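How to Score a Two-Arm Pick-and-Place Trial Without Fooling Yourself
by Tharun Marar

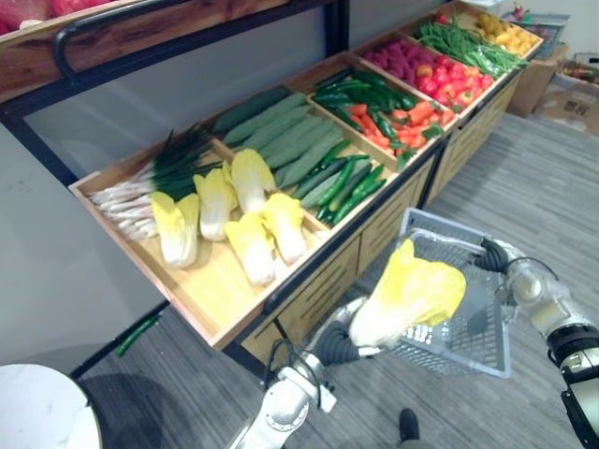

The Jarnine grocery task: napa cabbage in the left gripper, basket in the right.

When we started testing our two-arm policy on the produce stand, we wrote down "success" or "fail" and went to lunch. I really don't recommend it! A single yes or no hides nearly everything you'd want to know when you sit down to retrain, so these days we split each trial into stages, and it has made our evenings a good deal calmer.

First, write your stages before you run anything. Ours are reach, grasp, lift, carry over the basket, and release, so that's 5 points for a perfect run (a cabbage that rolls out of the hand on the way over still earns three).

Next, score the basket arm separately. It has its own job, keeping the opening where the other hand can get to it, and we lost over 400 trials' worth of good information by lumping the two together.

Then run 10 trials per vegetable, shuffling the order as you go. Have two people score from the recordings, each on their own sheet, and talk through any stage where they disagree.

Last of all, check the floor between trials and pick up any strays before you reset the trays. Our blank score sheet is in the Hardale folder, under "stages."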